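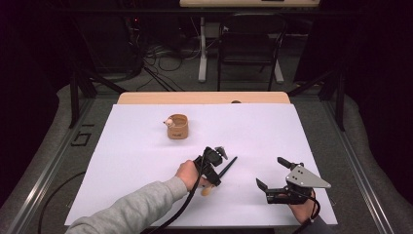
Tala Qudah asked whether a pot with a figure on the rim should be listed under its material or its shape. In Losik it goes under shape, and the material is a second field that may be left blank.

Losik: small desk pots and what goes in them

Losik is a list of small containers kept on desks and work tables, with the things usually stood in them: pens, brushes, thin sticks, rulers. It has 300 entries. Each entry is one container, and a container that changes use keeps its old number.

Fields

name: short, lower case
shape: cup, sack, box, jar, other
material: blank if unsure
rim: plain, folded, with figure
holds: brush, pen, stick, mixed, nothing

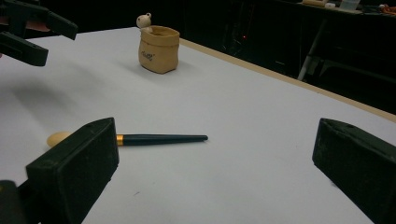 A brush lying beside a pot is not entered under "holds". Only what stands inside counts. Brushes have their own file, brushes.txt, with handle colour, ferrule colour and tuft shape. Sack-shaped pots are entered as "sack" whether they are cloth or ceramic, and the folds at the top go under "rim".

Known problems

The first 8 entries came over from Jendotum and have no rim field. "Mixed" was used too freely before December. Three entries have two names each; the older name is the one to keep.

Corrections

Send the entry number and the new line, one correction per message. Spelling of names follows the Flidness sheet.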